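Household Textiles, Unit 8: Folding and Putting Away
Handout to keep with your notes, 3/21/18

Welcome back, everyone, and thank you for hauling in so much of your own laundry last time. I had asked for two or three pieces each and some of you emptied the whole linen closet, which made for a lively table and a very full afternoon. For those who joined us after September, this unit carries on from the one about washing and drying, so please borrow someone's notes if the words "grain" and "selvage" mean nothing to you yet.

## Before you fold

Give each piece a good shake, then lay it down and look at it for a moment before you do anything else. I know this feels slow when there's a heap waiting. Still, a towel that went through the dryer balled up inside a pillowcase will have creases going every which way, and folding on top of those only presses them in deeper. Smooth from the middle outward with the flat of your hand. On a knit, go gently, or you'll stretch one side longer than the other and spend the rest of the fold chasing a corner that won't meet its partner.

If you're sorting a mixed load, I like to pull the pale things out first and keep them together. The old Fasano household booklet, which I still use and which has lost its back cover, would have you sort by room of the house. Either way works. Pick one and stay with it through the whole load.
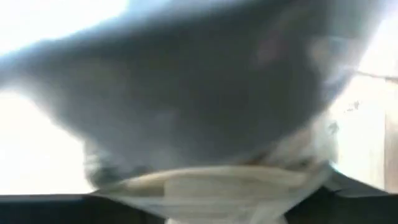

## Bunched pieces

Gathers have a direction, and it pays to find it before you start tugging. Follow the longest fold with a finger and see where it leads, then open the cloth across that line, a little at a time. In the white and cream fabric, you'd begin with the curved, brighter fold along the upper edge and ease it back, leaving the narrower part at the bottom for later. The thin dark line running across the middle may be a crease or it may be a seam, and I'd want to feel it between my fingers before deciding. A crease will flatten under your palm. A seam will stay put, and then you have something solid to line the rest up with (such a help on a piece with no obvious corners!).

## Storing

Most home shelves are deeper than you need, so fold to the shelf and let the front edges show. Heavy things go low. The Grellow shelf dividers we passed around are fine if your stacks lean, although a shoebox lid turned on its side has served me for years.

## For next time

- Bring one fitted sheet, any size, clean.
- Fold one towel in thirds and one in quarters, and note which sits better on your shelf.
- Read the Foketti leaflet on mending hems, first side only.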